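Lecture 6: Good practice for hand-held gripper work
Course notes, Colin Whitlock

Last time we got through calibration, so now the fun part: house rules! I love this topic, and it saves more data than any clever filter.

Rule 1. Walk the room before you record. In a gym, look at benches, bars and anything lying on a pad. 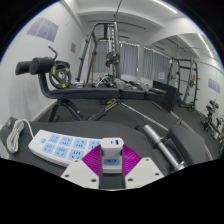

Rule 2. Keep each take under 30 seconds. Long takes drift, and you'll hate trimming them later.

Rule 3. Cables get coiled and stay out of your walking path. Check again after every break, please. 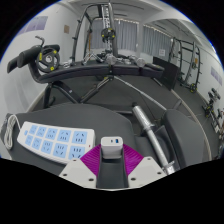
Rule 4. Log every take, even the bad ones. The Darnora set has 1,506 takes and the failed ones taught us loads (more on that in Lecture 7).

Reading: Garside notes, first 20 pages.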